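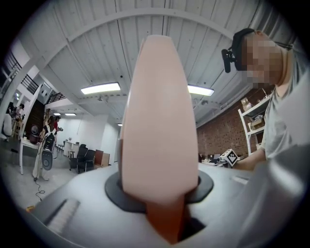
Planning the Second Year: What Hand-Held Grippers Really Cost to Keep

Features | Automation & Procurement
October 2025 | By Vasanthi Pinto

When the management board at Haworth approved its first automation budget, the paper put before it ran to 2 pages and dealt almost entirely with the purchase price of robot arms. The revised paper, now being prepared for approval in December, is a good deal longer. Arms take up one section of it. The remainder concerns hand-held grippers, head-worn cameras, floor space, spare parts and the hours of the people who use them.

The change reflects a decision taken in the spring to gather demonstrations of manual tasks by hand before committing to fixed machinery. Haworth assembles and packs small fittings for the building trade, and its product range alters often enough that a cell bought for one job may stand idle by the following season. Demonstrations recorded with hand-held equipment can be used to test whether a task is suitable for a robot at all.

"We had been asking suppliers to quote for a machine when we could not describe the work," says Clive Sugden, head of capital planning. "The quotations differed so widely that they could not be compared. That was our fault, and we said so to the board."

Two suppliers were invited to tender for the hand-held equipment. Stalon offered complete sets on a three-year lease, with servicing included. Prastari offered outright sale at a lower figure, with parts charged separately. On first reading the Prastari bid appeared the cheaper by a clear margin. Afroza Patwary, who prepared the comparison, asked both firms to price the same schedule of replacement fingers, collars, cables and head straps over the full term, and the gap narrowed to very little.

Soft fingers are the item most often left out. They are treated in many budgets as part of the tool, whereas in practice they should be entered as a consumable, with a reorder level and a named person responsible for stock. The Haworth plan allows for 22 sets of fingers in the first year and sets aside a separate line for printed marker cubes and calibration boards. Neither sum is large. Both were missing from the earlier paper -- and a missing line, however small, has to be found from somewhere once the year has begun.

Space proved harder to cost. The company considered a purpose-built room at its Hamville site, with partitions and its own lighting, before settling on shared use of an open hall. The estates team charges internal projects by the square metre, and the hall allocation came to nearly 300 square metres once walkways and storage had been counted. Sugden's advice to other firms is to obtain this figure early and in writing.

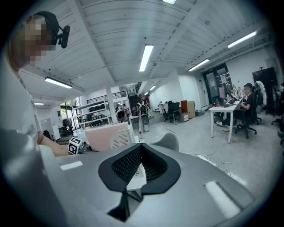
Shared space brings obligations of its own. Desk staff must be consulted about noise and recording, walkways kept clear, and cables routed or covered before each session. Beryl Wragg, the site's safety adviser, asked that cable covers and additional sockets be bought from the project budget and not from general maintenance. The request was accepted. She also asked for a written procedure covering the storage of recordings in which colleagues may appear, and the cost of blurring faces now has a line of its own.

Staff time remains the largest single entry. The plan provides for 400 operator hours, to be drawn from the packing and assembly teams on a rota. Kieran Staniforth, who supervises the rota, pressed for training and rest breaks to be included in that total, together with time for setting up and checking equipment. An earlier draft had counted recording time alone, and would have been exhausted well before the end of the programme.

The board will be asked in December to approve the lease from Stalon, with a break clause after twelve months. A decision on fixed robot arms has been put back until the results of the first set of tasks are known. Patwary has recommended that the arms budget be held in reserve for that purpose and not released to other departments in the meantime -- a point on which the finance office has yet to give its view.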